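Visit to the Irketti showroom, Pallville
May 21, 2019

Irketti invited a small group of shop owners to look at the Clollach, their hand for picking groceries. I went for our store, together with my colleague Ulises Usuga. They offer it as a kit, with two hands and one year of service, or for rent by the month.

The demo room is arranged like a small food shop, with shelves, a wooden produce stand and a shopping basket. Mr. Hoxha from sales explained the price list first, and this took longer than I expected. The list has 322 spare parts in it. 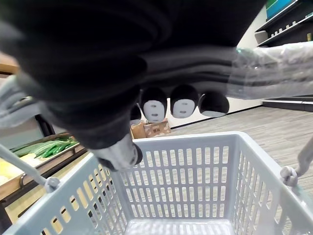
My main question was about cleaning, as we sell many fresh products. Mr. Hoxha told us that the cover of the hand can be changed by the shop staff, but for the fingers you must call the service. Ulises asked how many picks they have tested in one day. The answer was more than 200, and for us this is too few.

The rental contract can start in October. I have asked for a written offer without the training days, and I will compare it with the one from last year.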